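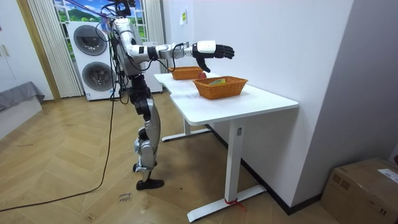
Refinishing the floor, or deciding not to

June 10, 2020

We have had the quote from Fedoruk sitting on the kitchen counter for two weeks and I still haven't called them back. It covers sanding and refinishing the front two rooms and the hall. The number isn't crazy. What bothers me is the sanding itself, and I've been reading about it at night when I should be asleep.

The house is old enough that the floors have been sanded before, at least once and probably twice. Every time you sand solid wood you lose a bit off the top, and you can only do it until you get down near the tongues, where the boards lock together. After that they start to split along the edges. I pulled up the heat register in the hall to look at the boards from the side, and there's less wood above the tongue than I'd like. Enough for one more sanding, I think. The man who came out to measure thought so too, but he also sells sanding.

So the choice is to do it now and accept that it's the last time, or to clean the floor well, put a fresh coat over what is there, and push the big job down the road.

What's wrong with the floor

Mostly it's dull. The finish is worn through in the doorway between the hall and the front room, and there's a gray patch by the back door where people have come in with wet shoes for years. There are also scratches from the previous owners' dog. In the far corner of the front room someone had a plant standing on the bare wood, and it left a dark ring the size of a dinner plate. I don't expect the ring to come out with anything short of replacing the boards.

The rest is fine. There are no soft spots and very little squeaking, except for one board outside the bathroom that I have learned to step over.

What I tried

I bought a bottle of Udico floor cleaner and did a section behind the sofa first. It took off a lot of old polish, more than I expected, and the rag was brown when I was done. The floor under it was lighter and a little patchy. I did the section again the next day and the patches evened out.

Then I roughed it up with a sanding screen on a pole. You aren't trying to get down to the wood at this point, only to scratch up the old finish so the new one has something to grab. I used 120 grit and it took me 42 minutes for a strip along one wall, with a lot of stopping to vacuum. My shoulders felt it the next morning. If I do the whole place I'll rent the machine.
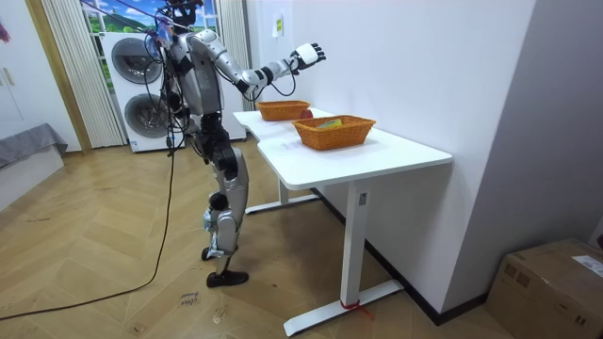
After that I put on one coat of Girkevon satin with a pad applicator. The can says to wait two hours between coats, and I waited until the next day. It leveled out well. There are a few dust specks in it that you can feel with your hand but can't see standing up.

I've left that strip alone for a month now, with the sofa back in its place and my chair rolling over one end of it. No peeling, no white marks. The old polish was my main worry, as a new coat won't stick if there's wax left underneath, and I can't be sure I got it all everywhere.

What it would cost

Fedoruk wants a little over 1000 dollars for the full job, which is on the low side from what I have heard around here. Doing the clean and recoat myself comes to 400, and that includes two days of the machine, the screens, the finish, and a decent vacuum filter. I already own the applicator.

There is also the moving of furniture, which is the same either way. The bookcases have to be emptied and the piano has to go somewhere. My plan is to do one room at a time and stack everything in the other one. We'd use the back door for a few days.

I looked at putting something over the top as well. Sullari makes a click-together floor that a neighbor has in her basement, and it looks good down there. But it would raise the floor enough that I'd have to trim three doors and deal with the step into the kitchen, and I like the wood we have, ring and all.

Where I am with it

I'm leaning toward the recoat, in July, when the windows can stay open overnight. If it lasts five years I'll be happy with it, and the floor will still have its one sanding left. The gray patch by the back door will probably show through. I've got a mat that covers most of it.

I still need to call Fedoruk and tell them no for now. The quote is good for 20 more days, so I'll give the strip behind the sofa another week first and then call.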